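Workshop notebook, public loos project, July 29, 2025

Door latches, again.

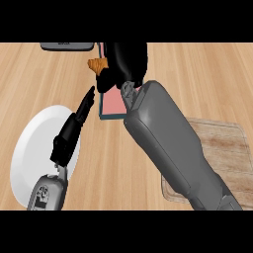

Who keeps propping the cubicle doors open at Gadska Park?
The cleaners, according to Diane, who asked them. The latches stick when the doors are shut for long, and after being trapped in number 3 in April one of them took to using a bin. I can't fault the reasoning.

Took a latch off and opened it up on the bench at home. Grit in the slide, plus a spring that has lost all interest in its job. Cleaned it, stretched the spring a bit, put it back this morning. Worked 45 times in a row and jammed on the next, with me inside. Alfredo let me out. He was very decent about it and has told only Jhun, Angelica and the man from the kiosk.

Drorkton sell a replacement with an outside release, so staff can open it with a coin. So can anyone else with a coin, says Angelica, and the park's complaints folder is already thick with reports of the wrong sort of company after dark. Their other model needs a proper key. Dearer, but I'd rather argue with the council about money than about that.

Ordered 4 of the keyed ones. There are 8 cubicles. Thiện thinks we should do the gents first, where the complaints come from. Diane thinks the ladies, where the queue is. Left them to it.

Also: the light sensor by the basins still decides everyone has gone home if you sit quietly. Jhun to move it or turn up the timer. Wave your arms until then.

Keys: two sets, one for the cleaners, one on the hook behind the workshop door. Alfredo has asked for a third.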